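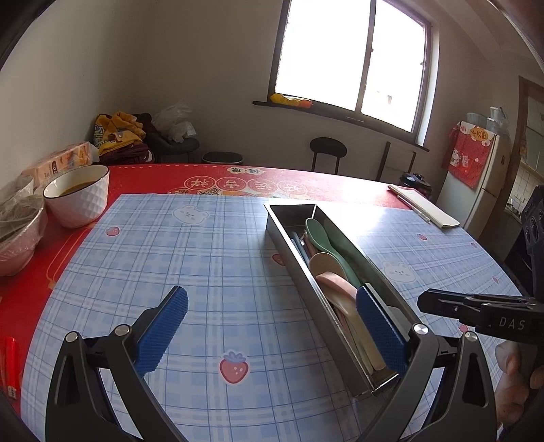 FERKBY, October

How to make onion soup without the fairy tales

Most onion soup recipes tell you the onions will be brown in 10 minutes. They won't. I cooked at Uswood for 7 years under Hrvoje Halilović, and I never saw it happen on any stove we owned.

You need four large yellow onions, butter, salt, a little flour, a quart of beef stock, stale bread and a hard cheese that melts. Skip the "sweet" onions. They cost more and I can't taste the difference once they're cooked down.

Slice the onions pole to pole, not too thin. Melt a good lump of butter in a heavy pot over medium heat, add the onions and a big pinch of salt, and put the lid on until they slump. Then take it off and turn the heat down.

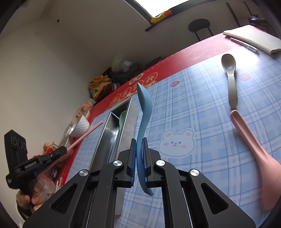 Now you wait. Give it up to 600 stirs if you believe Peadar Carroll, whose recipe has been copied all over the place. I stir when the bottom starts to stick and leave it alone otherwise. Scrape up the brown stuff with a splash of water. Wine is fine too, but a pricey bottle is wasted in here.

Sugar? It gives you color sooner and a soup that tastes like sugar. Baking soda turns the onions to paste. I've tried both more than once.

When they're the color of an old penny, stir in a spoonful of flour, cook it a minute, and add the stock. Simmer 30 minutes with the lid half on. Taste before you salt again, especially with boxed stock.

Toast the bread until it's dry all the way through, float it, pile on the cheese and broil until it blisters. Leftovers keep till Sunday if you make it midweek. Store the bread separately.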